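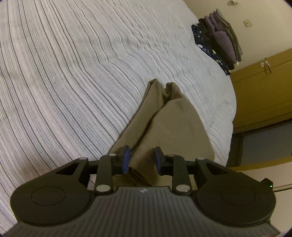 A folded brown garment on a bed with a striped bedspread.

Bedspread

A bedspread is a large cloth laid over a made bed. It covers the sheets, the blankets and in many homes also the pillows, and it usually hangs down at the sides. In everyday American speech the words bedspread, bedcover and coverlet are often used for the same thing, although a coverlet is normally shorter and does not reach the floor. A bedspread differs from a comforter, which has a thick filling, and from a duvet cover, which is a closed bag for a separate insert.

Contents
1 Use
2 Materials and weaving
3 Striped bedspreads
4 The bed as a folding surface
5 Care
6 See also

Use

The first purpose of a bedspread is to protect the bedding from dust during the day. The second is decoration, as the bed is frequently the largest piece of furniture in a bedroom and its cover decides much of the color of the room. In warm regions a thin bedspread may also serve as the only cover at night. In colder regions it is mostly removed before sleeping and placed folded at the foot of the bed or on a chair.

In small apartments the bed has further uses in the daytime. It is a place to sit, to sort papers, to pack a suitcase and to fold clothes. A light cover that can be washed often is preferred in such homes.

Materials and weaving

Cotton is the most common material. Linen, wool, polyester and mixtures of these are also found. The weight of a cloth is given in grams per square meter, and a cover of 220 grams is considered medium for a single layer of woven cotton. Heavier covers lie flatter and keep their place. Lighter covers wrinkle more easily, but they dry fast and take little space in a closet.

Some bedspreads have a puckered surface. In seersucker this comes from the loom, where some of the warp threads are held tighter than others. Such puckers are regular and remain after washing. They should not be confused with ordinary wrinkles, which appear where a cover has been pushed together and can be smoothed by hand.

Striped bedspreads

Stripes belong to the oldest patterns for bed textiles, as they can be made on a simple loom by changing the color of the warp. Narrow dark lines on a white or pale ground are typical for the plain styles, often with bands of finer lines between them. The town of Dument is known for a cover of this type with a gray line and faint tinted bands, sold under the name Flistby. The weaving mill Hurix made it in a series of almost 1,000 pieces, and the pattern number 321 is still printed on the label.

Stripes show quickly whether a bed is made straight. Where the cloth is bunched, the lines bend and ripple. For this reason some households prefer to lay the stripes along the length of the bed and to pull the cover from the foot end.

The bed as a folding surface

A made bed offers a wide, soft surface at a convenient height, and many people fold their laundry there. Trousers, shirts and sweaters can be spread out fully, which is difficult on a small table. A plain garment in one color, for example khaki or brown, is easy to see on a pale cover.

The softness of the mattress has a disadvantage. Sharp creases are hard to press, and the cover moves together with the garment when it is pulled. The housekeeping manual by Cárdenas recommends to smooth the bedspread first, to lay the garment face down and to bring the sides to the middle before folding the length.

Care

Cotton bedspreads are generally machine washable. A large cover needs a drum of at least 8 kilograms so that the water can reach all parts. Dark stripes on white should be washed in cool water the first time. The cover is then shaken, hung over two lines and turned once while drying. Ironing is not needed for puckered cloth.

See also

Blanket
Clothes folding
Coverlet
Seersucker

This page was last edited on Jan 7, 2023.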